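Notebook, paper-sorting desk
Apr 24, 2020

Kenneth Kinnear's note on the front cover says "keep it short". Noted, Kenneth.

Job for the day is the loose prints. The Relgate folder was meant to come back from the copy shop in order and came back as a heap, 301 pages of it, double-spaced in some places and crammed to the margins in others, with page numbers on the articles and none at all on the notes. I had proposed sorting it on the floor. Ruairi Ritchie proposed sorting it on the desk like civilised people, and Ruairi signs for the coffee.

Method as agreed: one sheet at a time off the heap, square it up on the black mat, decide what it belongs to, clip it with its friends. Anything that can't be placed in a minute goes in the don't-know pile. The don't-know pile is doing very well.
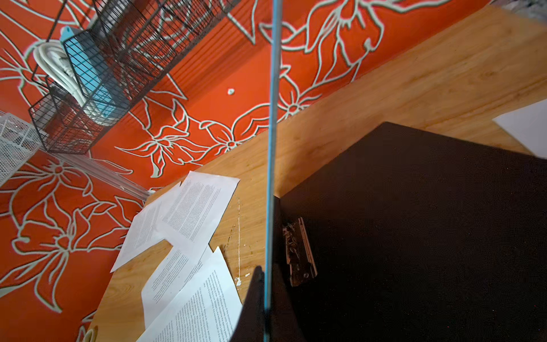 Desk against the lily wall, with four of the strays. Power strip and its cord up in the wire basket.

The basket was my idea and I would like that recorded. In the old arrangement the power strip lived on the desk and every sheet of paper in the building found its way underneath it. Up in the mesh it takes no desk at all. The cord still won't coil neatly but at least it does its sulking at a height.

Wallpaper: opinions remain divided. Kenneth says the flowers are cheerful. I say that after an hour of eight-point type a lily that size begins to feel like a comment. It was the end of a roll from the Vusik job, it was free, and we have three walls of it. The orange does make a white sheet easy to find, I'll grant it that much.

The white specks on the wood are on my list for July, along with the scratches. I tried a thumbnail on one and gave up. Must ask Ruairi what he'd use, bearing in mind that what he'd use on everything is sandpaper. 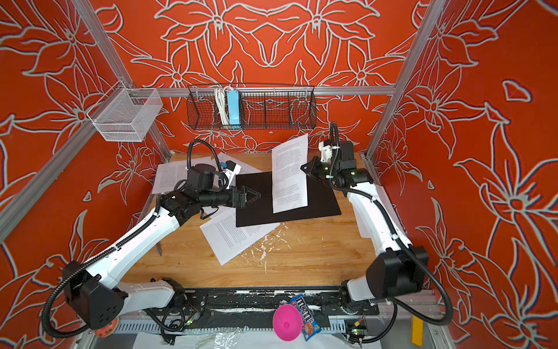
Sheet on the mat, top edge lifted. Heap to the upper left, one more page lying askew below the mat.

Mat notes. Worth having. Dark ground, white paper, you can tell at once whether a page is straight, and you can get hold of an edge more easily than off the bare wood, where a single sheet lies down and refuses to be picked up by anyone. I'd like it a touch bigger. Wuneo do a larger one but want a minimum order of 23, and I can't think what we would do with the other 22 except sort them.

The small white basket in the corner is empty. It was put there for paper clips. I have written "clips" on the shopping list again, in capitals, under the last time I wrote it in capitals.

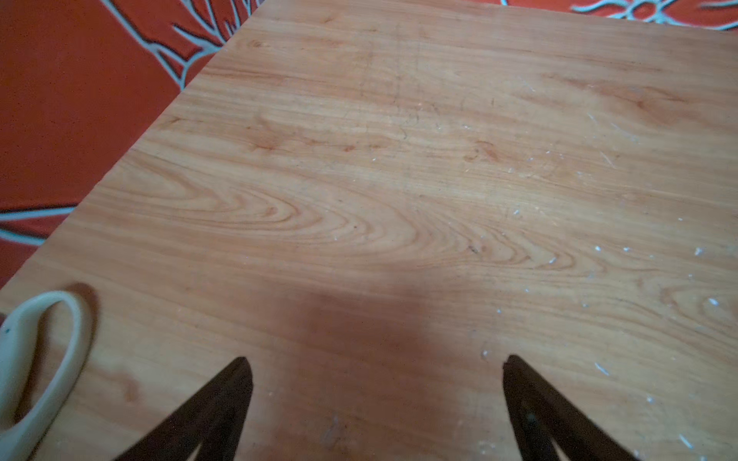
Ruairi wants the whole tabletop oiled before we do another folder. I'm not against it. The grain is handsome, all those long loops one inside the other, and it's wasted under other people's photocopying. But oil and paper don't mix, so it would have to be left a good while, and we'd be back to the floor in the meantime. My floor plan may yet have its day.

On the sorting itself. Page numbers are no help where the copier took two articles at once, so I've been going by typeface, then width of column, and only then by reading the thing. Reading is fatal. I lost a good part of the morning to a piece on physical education and the goods industry, which wants to maximize profits, with a z, and as far as I can tell never gets round to saying whose. There's a line further down starting "At present, China is" and I had to make myself put it down before finding out what.

Rule for tomorrow's me: look at the shape of the text and keep your nose out of it.

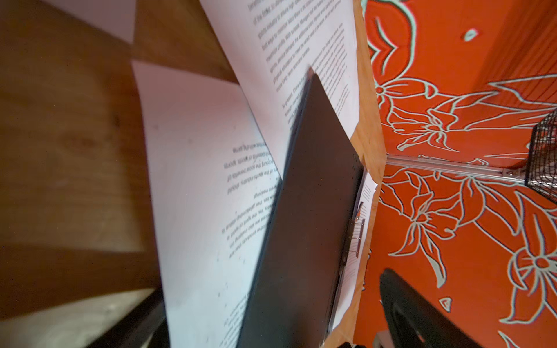 Binder clips beat paper clips for this. A paper clip holds until you look at it. With a binder clip you can fold the handles out and get it off again one-handed, and it doesn't leave that little rusty bite in the corner. We have 11 of the good ones. I would happily swap the entire drawer of plastic ones for another box.

Left to do:
Finish the heap.
Go through the don't-knows with Kenneth, who claims to remember the originals.
Renumber the notes in pencil. PENCIL, Ruairi.
Page 23 of the long article is either missing or is in there twice under different numbers. Check both before ringing the copy shop.
Clips.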